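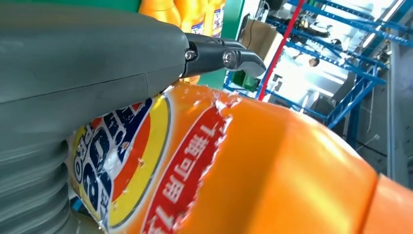 Wrist view, hand against the orange bottle. The label is already worn and the red strip is torn along one side.

To: club-build list
Date: 15 October 2019
Subject: Re: [club-build] bottle task, finger closing and labels

Replies between the quoted parts. I have attached one wrist picture so that people who only do the software side can see how big the bottle is next to the fingers.

> The fingers close fine on the small boxes but on the orange
> bottles the hand ends up leaning on the side and the arm stops.
> Is that the grip code or are we coming in at the wrong angle?

Mostly the angle. The bottle is wide at the shoulder and the approach we wrote in June was for things narrower than the palm. If the wrist comes in low, the gray shell touches before the fingers get around anything, and then the force limit trips. That is the limit working the way it should, so please don't raise it again. It went up twice over the summer and I have put it back to where it was.

What I would like the Navar group to try is coming in from above the neck side and rolling the wrist before the fingers close. Kina has a branch with the roll in it. It is rough, and the roll is a fixed value instead of being worked out from the bottle pose, but it is enough to test with.

> Also the labels. Detection keeps losing the bottle when it is
> on its side. Can we just get new bottles?

We could, but the competition bottles will not be new either. The rules only say household containers, mixed condition. Scuffed printing and peeling film are what we should be training on. If you look at the logo in the picture, it is scratched and has chips in the yellow and red, and the lettering is incomplete in places. On top of that it is turned sideways. A matcher that wants a clean upright logo is going to fail there, and it does.

Two things to do about it. First, stop using the logo as the main feature. The orange body is large and easy to find. Second, add rotated and worn examples to the set. We have 2050 labeled images now and only 371 of them show a bottle lying over or tilted. I would like that second number to be much higher before we retrain.

Please do not peel off the loose film or tape it down. If it snags on a finger, write down the run number and leave it as it is.

> Who has the joint screws? One of the fingers felt loose to me
> after the last session.

Kioko group has the driver set and the spare screws, in the drawer with the cable ties. Check both screws on the finger before each session, the one next to the shell and the one in the middle. Snug is enough. Last year we stripped a thread by going too hard and lost most of an afternoon waiting for a part.

If it still feels loose with the screws snug, swap the whole finger and put the old one in the repair tray with a note. Don't open it up at the bench.

> Background: do we want to clear the area behind the bottles
> before recording? There is a lot of shelving and stuff.

No, leave it. The detector picked up blue shelving as part of an object in 3 runs, and I would sooner find that now. The one thing to keep clear is the space the arm moves through. Cables hanging near there should be tied back by whoever sets up that day.

Other items:

The Jurach arm is free for us until the end of the month. After that the second-year class needs it for their final projects and we get it evenings only. If your group has tests that need it, put them on the sheet now.

Log files go in the shared folder the same day. I have been sent some by email with no run number and I can't match them to anything.

New members who have not done the safety sheet can watch and can label images, but can't run the arm. It takes ten minutes to do and the copies are by the door.

I will merge the force limit change tonight. Pull before you run anything, and send the results of the wrist roll test to the list and not to me, so the other groups can read them.

--
club-build mailing list
To leave the list, send a message with "unsubscribe" in the subject line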